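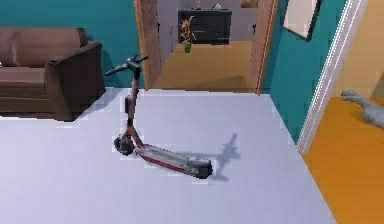
Simulated living room from the Traltside home library, with an electric kick scooter on the open floor. Render: Korkent.

Korkent releases Traltside, a library of simulated homes for testing household robots

KISTIRBERG, July – Korkent, a software company for robot simulation, today opened general sales of Traltside, a library of furnished virtual homes in which developers can train and test the control software of household robots before they use a real machine. The library has been in a closed trial with a small number of customers since last year. From this month it can be ordered by any company, university or independent developer.

The first public version of Traltside contains 322 rooms, joined together into apartments and houses, and 3,776 objects which can be put into these rooms. Of the objects, 2,387 can be moved by a robot in the simulation. The others, for example door frames and heavy furniture, are fixed in their place, but they still have correct collision shapes, so a robot arm can touch them and the contact is recorded.

The company has given special attention to objects which do not have one clear place in a home. Cups and plates are already well covered in many simulation packages, and customers in the closed trial asked for larger and more difficult things. For this reason the library includes scooters, strollers, folding chairs, ladders, suitcases and similar items. The picture with this release shows one case: a kick scooter in a room with a brown sofa and teal walls, with an open doorway to the next room.

"A scooter is a hard object for a robot," said Dehua Ding, head of product at Korkent. "The stem is thin, the deck is long and low, and the wheels want to roll when you push them. If the robot takes it by the handlebar, the rear part can swing to the side. Our customers told us that they had spent many weeks to build such objects by themselves, and every team did it in a different way. We think this work should be done one time and done well."

Rooms that connect

Traltside homes are built as complete floor plans. A room has real neighbors, and the robot can look or drive through a doorway into the next one. Floors of different material meet at the borders between rooms, and each material has its own friction values, which the user can change. Light comes from adjustable sources and gives shadows on the floor and on the furniture. According to the company, shadows were requested by several trial customers, who had found that their vision software took a dark shadow for a part of the object.

For each object, the user can set the weight, the friction and the start position. Objects with wheels have wheels that turn, and these can also be locked. Colors of walls, floors and furniture can be changed by hand or by a random setting, so that the same task can be repeated in many versions of the same home.

The library comes with 9 prepared task groups. They include moving an object out of a walkway, bringing an object to another room, opening and closing of doors and drawers, and putting objects upright. Each task group has a start condition, an end condition and a simple score. Users can also write their own tasks with a text file, and no programming is necessary for the basic functions.

Works together with Mạch

Traltside is made to run with Mạch, the physics engine of Korkent, which was released earlier and is already in use by the company's customers. Owners of a valid Mạch license can add Traltside to their installation without changes to their existing robot models. For teams that use a different engine, Korkent offers an export function for the rooms and the objects. The export keeps the shapes, weights and joints, but some of the light settings must be made again by the user.

A desktop computer with a modern graphics card is enough for one home with one robot. For larger training runs, where many homes are calculated at the same time, the company recommends a server. The needed hardware is described in the product manual, which can be read on the Korkent website before purchase.

"We do not say that simulation can replace the test in a real apartment," said Ding. "At the end the robot must go to the real floor, and there will be surprises. But a team can find many of the simple mistakes earlier, at the desk, and nothing gets broken. In our own office in Kistirberg we work like this too. First the virtual room, then the test room on the ground floor."

Availability and support

Traltside is available from today as a yearly license, in one edition for companies and one edition for education and research. Both editions contain the same rooms and objects. The company edition also includes direct support by the developers and the possibility to order custom homes from floor plans. Prices depend on the number of users and are given by the sales team on request.

Customers who took part in the closed trial keep their access until the end of their present contract and receive the public version as a free update. Projects saved in the trial version can be opened in the new one. Custom tasks should be checked after the update, as the names of some objects were changed.

A time-limited test version with a small selection of rooms can be requested through the website. An update with gardens, garages and stairs is in preparation, and Korkent will inform about the date when the testing of the stairs is finished.

About Korkent

Korkent develops simulation software for mobile robots and robot arms. Its products are the physics engine Mạch and the home library Traltside. The company has its office in Kistirberg and works with customers in household robotics, logistics and education.

Press contact

Korkent, Press Office, Kistirberg
More renders from the Traltside library and a technical data sheet are available from the press office on request. Renders may be printed free of charge with the credit "Korkent".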